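Voltden Regenmesser mit Funkanzeige: Erfahrungen nach einem nassen Sommer

19. September 2021

Wer bei uns unten am Bach wohnt, schaut anders in den Himmel als die Leute oben im Neubaugebiet. Das war schon bei meinen Eltern so, die hatten einen Glaszylinder am Zaunpfahl und ein Schulheft in der Küchenschublade, und jeden Morgen um sieben wurde abgelesen und eingetragen, auch an Weihnachten. Den Zylinder habe ich geerbt und viele Jahre treu weiterbenutzt, bis er mir im letzten Winter bei Frost gesprungen ist (meine Schuld, ich hatte vergessen, ihn auszuleeren). Und weil dieser Sommer so war, wie er eben war, wollte ich nicht lange ohne dastehen. Geworden ist es der Funk-Regenmesser von Voltden, und nachdem er jetzt eine ganze Saison draußen gestanden hat, möchte ich gern ausführlich davon erzählen.

Bestellt habe ich über den Onlineshop von Hanrahan, geliefert wurde nach vier Tagen. Im Karton lagen der Außensensor mit Trichter, ein Blättersieb, ein Halter mit Schelle für Rohre, die Anzeige für drinnen und eine Anleitung, deren Schrift so klein ist, dass ich sie mit dem Telefon abfotografiert und am Bildschirm vergrößert habe. Batterien waren keine dabei, was bei dem Preis ruhig hätte sein dürfen.

Zum Aufbau: Der Sensor arbeitet mit einer Kippwaage. Unter dem Trichter sitzt eine kleine Wippe mit zwei Schälchen, die abwechselnd volllaufen und umkippen, und jedes Kippen wird gezählt und nach drinnen gefunkt. Damit das vernünftig funktioniert, muss das Gehäuse wirklich waagerecht stehen. Eine kleine Libelle ist eingebaut, das finde ich sehr nett gelöst, nur sieht man sie nicht mehr, sobald der Trichter aufgesetzt ist. Also Trichter ab, ausrichten, Trichter drauf, dabei verrutscht die Schelle, Trichter wieder ab. Beim dritten Anlauf saß alles, und seitdem hat sich nichts mehr bewegt, auch nicht bei dem Sturm Anfang des Monats, der beim Nachbarn die halbe Pergola umgelegt hat.

Ich habe den Sensor auf einem Rohrstück mitten auf die Wiese gestellt, mit ordentlich Abstand zum Haus und zum Apfelbaum. Bitte schraubt so ein Gerät nicht einfach an die Hauswand! Ich weiß, dass es dort bequemer ist und niemand beim Mähen drumherum muss, aber im Windschatten misst man Hausnummern. Die Funkstrecke bis in die Küche geht bei mir durch zwei Außenwände und den Wintergarten, und Aussetzer gab es in all den Wochen nur ein einziges Mal, nämlich als die Batterien leer waren.

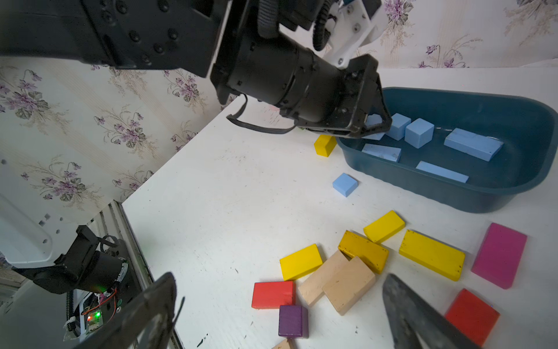

Die Anzeige steht auf der Fensterbank neben der Brotdose und zeigt die Menge der letzten Stunde, des Tages, der Woche und des Monats. Dazu gibt es eine Gesamtsumme, die man von Hand zurücksetzt. Die Ziffern sind groß und auch ohne Brille zu lesen, die Beleuchtung geht auf Tastendruck an und nach sechs Sekunden wieder aus, mir persönlich ein bisschen zu schnell. Sehr lieb gewonnen habe ich die Stundenmenge. Beim alten Glas wusste ich morgens, wie viel in der Nacht gekommen war, aber eben nicht, ob sich das gemütlich über acht Stunden verteilt hat oder in zwanzig Minuten heruntergerauscht ist, und für unseren Bach macht das einen gewaltigen Unterschied.

Damit bin ich beim Alarm. Man kann einen Schwellenwert eingeben, und wenn der überschritten wird, piept die Anzeige. Laut ist sie nicht. Im Schlafzimmer im ersten Stock höre ich sie bei geschlossener Tür überhaupt nicht, und gerade nachts hätte ich sie doch gern gehört. Mein Schwiegersohn hat vorgeschlagen, das Babyfon danebenzustellen, und was soll ich sagen, so machen wir es jetzt, wenn eine Unwetterwarnung draußen ist. Schön wäre trotzdem ein Lautstärkeregler gewesen. Und damit das klar ist: Ein Regenmesser im eigenen Garten ersetzt keine amtliche Warnung und auch keinen Pegel. Wenn es zwanzig Kilometer bachaufwärts schüttet, steht bei mir auf der Anzeige eine glatte Null und das Wasser kommt trotzdem.

Und wie genau ist er nun? Ich habe mir für den Vergleich wieder ein einfaches Glas besorgt und danebengestellt. Bei normalem Landregen liegen beide so dicht beieinander, dass ich mich darüber nicht streiten möchte. Bei ganz feinem Niesel zeigt der Voltden gern mal gar nichts an, weil die Wippe noch nicht voll ist und ein Teil im Trichter wieder verdunstet. Bei richtigem Starkregen bleibt er etwas hinter dem Glas zurück, das ist bei Kippwaagen bekannt und steht sogar in der Anleitung, wenn man sie denn lesen kann. Wer es prüfen möchte, nimmt einen Messbecher, füllt 250 Milliliter ab und lässt sie ganz langsam durch den Trichter laufen, am besten aus einer Flasche mit einem winzigen Loch im Deckel. Ich habe das an einem trockenen Nachmittag gemacht und bin zweimal hintereinander auf denselben Wert gekommen, das hat mich beruhigt.

Gepflegt werden will er auch. Das Blättersieb hält Laub und Apfelblüten gut ab, aber Spinnen lieben dieses Gehäuse. Im Juli blieb die Anzeige trotz Regen stehen, ich habe schon geschimpft und die Rechnung herausgesucht, und dann war es ein feines Gespinst quer über der Wippe. Mit einem weichen Pinsel war das in einer Minute erledigt. Seither schaue ich alle paar Wochen hinein und wische bei der Gelegenheit den Trichter aus.

Was mir fehlt, ist eine Möglichkeit, die Daten herauszubekommen. Es gibt keine Speicherkarte und kein Kabel, und eine App schon gar nicht. Mich stört es weniger, ich schreibe ja sowieso ins Heft, aber wer hübsche Kurven am Rechner malen will, muss sich anderswo umsehen. Muthu Annamalai aus unserem Wetterstammtisch hat die Station von Jotwood, die alles selbst ins Netz schickt, und schwärmt davon. Dafür war er an zwei Wochenenden damit beschäftigt, sie überhaupt ins WLAN zu bekommen, und sie kostet auch deutlich mehr.

Noch ein Wort zum Kundendienst, den habe ich nämlich gebraucht. Die Schelle hatte nach dem dritten Festziehen einen Riss, ich habe eine Mail mit Foto geschickt und bekam am übernächsten Tag eine freundliche Antwort und bald darauf eine neue Schelle, ohne Diskussion und ohne Porto. Die neue ist spürbar dicker, da scheint man nachgebessert zu haben.

Gut gefallen haben mir die Stundenmenge, die große Anzeige, die stabile Funkverbindung und der nette Service. Weniger gut finde ich den leisen Alarm, die versteckte Libelle und die winzige Schrift in der Anleitung. Vier von fünf Sternen von mir, und ich würde ihn wieder kaufen. Wie er sich bei Schnee schlägt, kann ich noch nicht sagen, eine Heizung hat er jedenfalls nicht, und nach der Sache mit dem Glas werde ich den Trichter vor dem ersten Frost wohl in den Schuppen holen. Falls jemand von euch ihn schon durch einen Winter gebracht hat, schreibt mir gern in die Kommentare, wie ihr das gemacht habt.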